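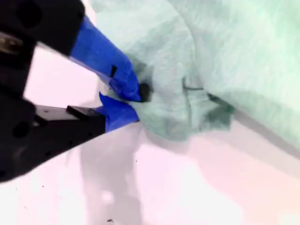 Home Spreadsheets Documents Mail Ask Sign in

We use cookies to remember your settings. Accept / Manage

Filter shows 2,410 rows but the total still adds up all 3,820

Posted in Spreadsheets by hotcombe_desk

I keep a parts list with 3,820 rows. When I filter column D down to one supplier, the status bar tells me 2,410 records were found, which looks right. But my SUM at the bottom doesn't budge. It gives the same total whether the filter is on or off.

A coworker says this is "just how it works" and I should copy the visible rows to a new sheet every time. I have a hard time believing that. I also tried saving, closing and reopening the file, which somebody on another site swore by. No change.

Is there a formula that only adds what I can see?
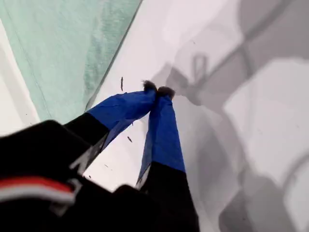
I'd also like to hide a few rows by hand sometimes, and I don't want those counted either. The sheet was set up years ago from a Wollis template, if that matters.

wollis_skeptic

Your coworker is half right. SUM ignores filters completely and always has. The copying part is a waste of your afternoon.

Use SUBTOTAL. Say your amounts are in F2 through F3821:

=SUBTOTAL(9,F2:F3821) adds the rows the filter leaves showing.

=SUBTOTAL(109,F2:F3821) does that and also leaves out rows you hid by hand.

You want the second one. The template has nothing to do with it.

A few things to check before you trust the number:

1. Put the formula above the headers, with a blank row between. If it sits right under the data, the filter can treat it as one more row and hide it. Inserting rows at the top will shift your range, so look at the formula again afterward.

2. Look for amounts that are stored as text. They usually line up on the left and SUBTOTAL skips them without a warning. 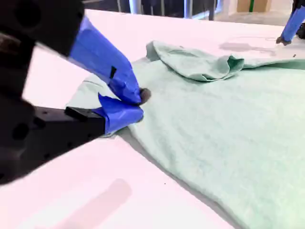
3. Turn the filter off and compare against your old SUM. With nothing hidden, the two should match. If they don't, one of the ranges is wrong.

Hidden columns are another story. 109 only cares about rows, whatever you may read elsewhere.

mekonnen22

just make it a table (Ctrl+T) and turn on the total row. it puts the subtotal in for you. I have one with 3,000 rows and it's fine

hotcombe_desk

109 worked. I checked it against a calculator on a small supplier with three rows, and it matched. Then I hid one row by hand and the total dropped by the right amount. I did find some amounts stored as text - they came from a Hunusus export - so my old total was wrong too, filter or no filter.

Not sold on the table idea yet. The last time I tried one it changed all my colors.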